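Section 4: Oiling wooden handles with Potico Handle Oil

A bottle of Potico goes a surprisingly long way, and dull old cutlery is a lovely place to start!

1. Wash the handles by hand in warm soapy water and dry them straight away.
2. Leave them overnight in a dry room.
3. Rub lightly along the grain with fine paper (600 grit is ideal), then wipe off the dust.
4. Put 2 drops of oil on a soft cloth and work it in – right up to the rivets.

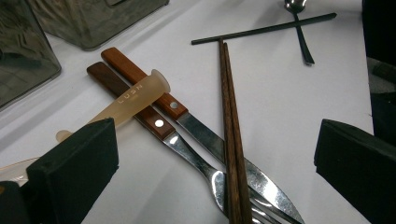
Fig. 4.1 Knife and fork with riveted wooden handles

5. Wait 21 minutes, then buff off whatever is left on the surface.

Note: Pale woods drink up more oil than dark ones, so a second coat is well worth it.

Caution: Lay used cloths flat outdoors to dry. Oily cloths left in a heap can catch fire.
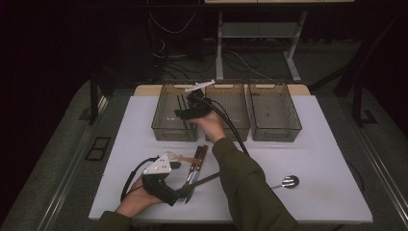

Can I put oiled handles in the dishwasher?
Hot water and strong detergent strip the oil and can split the wood, so please keep washing them by hand.

Store the bottle upright with the cap tight, away from sunlight.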